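Inicio > Publicaciones > Textil y hogar > Cuadernos Skerkance > Artículo

3.2. Plegado de prendas acolchadas sobre superficies blandas

De las 214 prendas registradas en el corpus Skerkance, 108 corresponden a chaquetas y abrigos con relleno. Este grupo presenta dos dificultades que no aparecen en las camisetas ni en los pantalones: el volumen de aire retenido entre las costuras y la diferencia de rigidez entre la línea de la cremallera y los paneles acolchados. Ambas condicionan el orden de los pliegues y la estabilidad del paquete resultante.

El protocolo de referencia (Antunes) parte de la prenda extendida, con la parte delantera hacia arriba y la cremallera cerrada. Se pliega primero una manga hacia el interior, después la otra, y a continuación se lleva el bajo hacia el cuello en uno o dos dobleces, según el largo. El protocolo fue concebido para mesas rígidas. En las viviendas estudiadas, sin embargo, el plegado se realizó con mayor frecuencia sobre la cama, por lo que se consideró necesario revisar la definición de «prenda extendida» para apoyos que ceden bajo la presión de la mano.

En superficie blanda se distinguen tres variables de partida: la orientación de la prenda respecto a la cabecera, el estado de cada manga y la desviación de la cremallera respecto al eje. La orientación más común fue con el cuello hacia las almohadas y el bajo hacia el borde libre de la cama, posición en la que el bajo queda al alcance sin necesidad de inclinarse sobre el colchón. En la Figura 4 se recoge una configuración de este tipo, con las mangas en estados distintos. 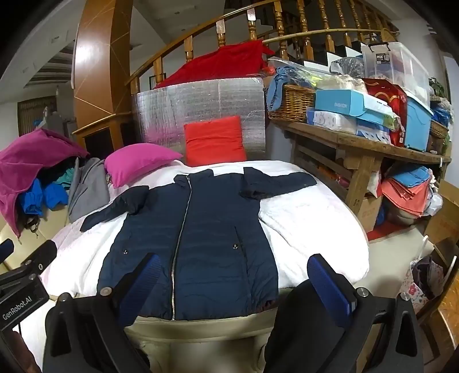 Figura 4. Chaqueta acolchada azul marino extendida sobre un edredón blanco. Manga izquierda doblada hacia el interior; manga derecha extendida.

La configuración de la Figura 4 se codificó como «asimétrica, una manga plegada». La cremallera, de color plateado, describe una ligera curva entre el cuello y el bajo. Una curvatura de esta clase no impide continuar con el segundo pliegue, pero desplaza el eje de simetría, de modo que conviene tomar como referencia los bolsillos y no la cremallera. Los broches oscuros situados a ambos lados del delantero ofrecen dos puntos de alineación fáciles de localizar sobre el tejido. La banda algo más oscura del bajo cumple una función análoga en el doblez transversal.

El entorno de la cama se anotó por separado. Se registró la presencia de cojines en la cabecera y de ropa acumulada junto al lecho, dado que ambas circunstancias reducen el espacio disponible para depositar las prendas ya plegadas. En el caso ilustrado constan ambas: una almohada magenta y un cojín rojo anaranjado en la cabecera, y un montón de ropa a la izquierda de la cama.

De las 214 prendas, 199 pudieron codificarse con las categorías iniciales. Las restantes exigieron una categoría adicional para mangas vueltas del revés o atrapadas bajo el cuerpo de la prenda. En 13 chaquetas acolchadas el paquete se abrió antes de ser guardado, y en todas ellas el doblez transversal se había efectuado sin presionar previamente los paneles. El vaciado de aire, descrito como opcional en el protocolo Antunes, se incorpora por tanto como paso obligatorio en la variante Drerkholm, que se detalla en el apartado 3.3.

Compartido 13 veces | 0 comentarios

Publicaciones relacionadas
Skinside: fricción entre forros sintéticos y ropa de cama
Variante Drerkholm: vaciado de aire y doblez transversal
Almacenamiento estacional de prendas con relleno
Corpus Skerkance: criterios de codificación, revisión de enero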